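Humel Releases Zaton 2, a Planning and Perception Software Update for Tabletop Manipulation

Release adds shared scene memory, wrist-camera correction and a plan review tool for integrators and research groups

GURNOLHAM, 2025-01-15 – Humel, a developer of control software for robot arms, today announced the general release of Zaton 2, the second major version of its planning and perception software for tabletop manipulation. The release is available immediately to all customers with a current support agreement and to new customers through the company's sales office in Gurnolham.

Zaton is used by system integrators, teaching laboratories and research groups that need a robot arm to pick up, move and set down mixed objects on a work surface. The software takes in camera views, keeps a record of what is on the table, plans arm motion and sends commands to the arm controller. Version 2 replaces the scene record and the motion planner that shipped with the first version, and adds a new tool with which an operator can inspect a plan before the arm carries it out.

"Our customers asked for software that handles a crowded table as well as it handles a tidy one," the company said in a statement. "Most of the engineering effort in this release went into objects that rest on, lean against or partly hide one another. The work has taken longer than we planned, and we thank our early access customers for their patience."

Shared scene memory

In the first version of Zaton, each camera produced its own list of objects, and the application developer was responsible for matching those lists. Zaton 2 keeps one scene record for the whole work cell. Every camera writes to it, and each entry carries an estimated position, an outline, a confidence value and the time of the last sighting. When one view is blocked, the entry remains in the record with a falling confidence value until another camera confirms or removes it.

The record also stores support relations. A bottle lying on a plate is held as two objects with a link between them, so that a request to move the plate prompts the planner to deal with the bottle first. The same applies to an item inside a bowl. Developers may read and edit these links through the programming interface, and may turn them off for tasks in which a container and its contents are to travel together.

Wrist-camera correction

Zaton 2 improves the use of small cameras mounted at the wrist or gripper. Such cameras give a close view of the object to be grasped, but the gripper fingers themselves take up part of that view and can hide the rim of a cup or the edge of a bowl. The new software masks the fingers using the known geometry of the gripper and fills the hidden part of an outline from the scene record. 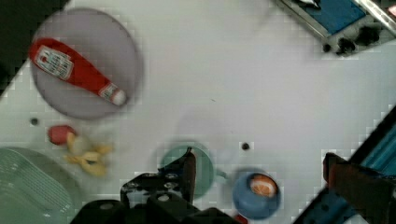
Motion planning and plan review

The motion planner has been rewritten. It now considers the approach, the grasp, the transfer and the release as a single problem, where the earlier planner solved them one after another. In internal tests on a set of 58 tabletop tasks, the new planner found a complete plan for every task but 5. The earlier planner failed on 11 tasks in the same set. The full task list and the settings used in the tests are included in the release notes.

Customers should note that planning time on sparsely filled tables is slightly longer than before. The first version's planner remains available as an option in this release for applications where that difference matters. Humel intends to maintain it for the life of version 2.

Plan review is a new desktop tool supplied with the software. It displays the scene record alongside the planned path and lets the operator step forward and backward through the motion. An operator may reject a grasp, mark an area of the table as closed, or ask for another plan. Each decision is written to a log that can be exported as plain text.

Overhead views are the usual starting point for the review tool. They give the planner the outline of most objects on the surface and show how much of the table is taken up by the arm, its cabling and any fixed equipment.

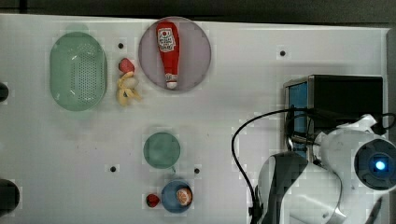 Fixed equipment is entered once, during setup, and is then treated as a permanent obstacle. Cables are handled differently. As they shift with the arm, the software assigns them a wider margin and refreshes their position each time the overhead view is clear. Integrators who have already defined cable zones in the first version can import them without change.

Early access program

Zaton 2 was made available to selected customers in December. Among them was Gazi, an integrator that builds training cells for technical colleges. Gazi used the early access version to move an existing set of exercises from the first version of the software to the second.

"The scene record removed a large amount of matching code that we had been maintaining ourselves," Gazi said in a statement. "Some of our exercises needed new grasp settings after the move, mainly those with thin-walled containers. Plan review has become part of how we teach, and students are now asked to explain a plan before they run it."

Reports from the early access period led to several changes, including clearer error messages when a camera loses calibration and a corrected fault in which small round objects close to a larger one were merged into a single entry. A known issue remains with reflective metal edges, which may cause the outline of a nearby object to be drawn too large. A correction is in testing and will be supplied as a maintenance update.

Availability and upgrade terms

Existing customers with a current support agreement may upgrade at no added charge. Scene files and calibration data from the first version are converted during installation. Application code that reads object lists directly will need to be changed, and a migration guide is supplied with the installer. Customers are advised to keep a copy of their existing configuration until the migrated application has been checked on their own equipment.

Teaching licenses continue to be offered to schools and colleges at a reduced rate and include the plan review tool. Customers whose support agreement has lapsed should contact the sales office for renewal terms before downloading the update.

About Humel

Humel develops control, perception and planning software for robot arms used in light assembly, laboratory work, research and teaching. The company is based in Gurnolham and supports customers directly and through integration partners.

Media and sales contact

Humel Press Office, Gurnolham
Requests for product demonstrations, release notes and the Zaton 2 migration guide may be directed to the same office.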